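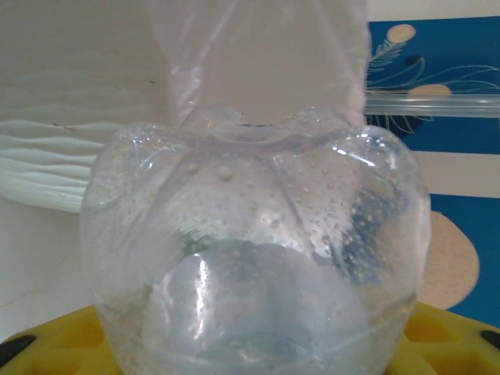 Water droplets on clear plastic.

August 5, 2010

The well ran low again last week. I have had several emails asking how we manage out here in the summer, so I am putting it all in one post and will link to it next time.

We live off Berhe Road, a few miles outside Cilton. The town water line stops at the bottom of the hill. Everyone above that point has a well, and the wells are not all the same. The houses on the east side were drilled deep into rock and rarely have trouble. Ours is an old dug well, lined with stone, 30 feet deep. In April it is nearly full. By the end of July there may be only a few feet of water over the intake, and it comes back slowly once you draw it down.

The first summer we did not know any of this. We ran the washer, took showers and watered the tomatoes in one evening, and around nine the kitchen faucet coughed and quit. The pump kept running. I went to bed annoyed and left it on, and that pump was finished by morning. The replacement is a Vorell with a low-water shutoff. The bill, with labor and new wiring down to the wellhead, came to $1129. I still have it pinned up over the breaker box.

The shutoff is a good thing to have, but it does not make more water. What changed our summers was spreading out the use. Laundry is one load a day, in the morning. Showers are at night, and short. The dishwasher goes on last, right before bed, and only when it is full. The well gets most of the day and all night to come back. It took a couple of weeks to get used to and now I don't think about it much, except when we have company.

Company is the hard part. People who grew up on town water leave the faucet running while they brush their teeth, and I don't like to say anything. My sister-in-law's kids were here over the Fourth and the pump cut out twice. I bought paper plates.

I measure the well on the first of every month and write it down in a notebook that hangs on a nail in the cellar. I use a weighted string with a knot every foot. You lower it until the string goes slack, pull it up, and measure from the wet part to the end. You can buy an electronic one and I have looked at them, but the string works and cost nothing. The lowest reading I have is from October two years ago, when there was so little over the intake that I shut the pump off for three days and we did the wash in Cilton.

The garden used to be the biggest draw and now it takes nothing from the well at all. I have barrels at three corners of the house and a larger tank behind the shed that takes the runoff from the shed roof. When they are all full that is more than 700 gallons. They are usually full by the middle of May and empty by now. After that I let the lettuce go and water only the tomatoes and beans, with dishwater I carry out in a bucket. It is plain soap and I have not seen it hurt anything. I put it on the soil and keep it off the leaves.

Mulch made more difference than I expected. I put down old hay – six inches or so, which packs down to three – and the ground under it is damp a week after a rain, while the bare path next to it is like a brick. 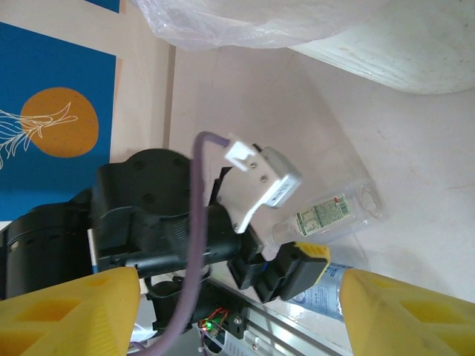

One reader on the other side of the county wrote to say we should stop fussing with barrels and have the old well drilled out, as she did, and that she has not thought about water since. She went down a long way to get a good flow and says she would pay for it again tomorrow. She also asked whether I had checked if dropping the intake lower would help.

On the intake, yes. It is already about as low as I want it. Any closer to the bottom and it pulls up silt, and then you are changing filters every week. We went through that the second year.

On drilling, she is probably right, and I go back and forth on it. I had a man from Clandero out in the spring to give me a price. He walked around, looked at where the septic is, and said there was really only one spot for the rig and the big maple would have to come down to get it in there. They charge by the foot and can't tell you ahead of time how many feet. The neighbor's well is good at 200-odd and another one up the road went a lot farther than that for not much. I told him I would call and I haven't.

For anyone just moving to a place with a dug well, I would do a few things before the first dry summer. Find out how deep it is and where the water stands. Get the water tested, and again after any flooding. Look at the cover – ours was rotted plywood with a cinder block on it when we bought the place, and I replaced it with a concrete lid that keeps the mice out. Find out if the pump has a shutoff. Keep drinking water in jugs. We keep ten of them along the cellar wall and change them when I remember to.

Power outages are a separate problem and I will write about those some other time. When the power is out the pump is out, and a well full of water does you no good without a bucket and a rope. I have 40 feet of rope for that, hung on the nail next to the notebook.

We had a quarter inch of rain on the hill last night, enough to put a little in the shed tank. The string says the well is up two inches from Monday's low, no, from the low at the start of the week, I would have to go down and check the book. More rain is supposed to be on the way this weekend. I have the gutters cleaned out.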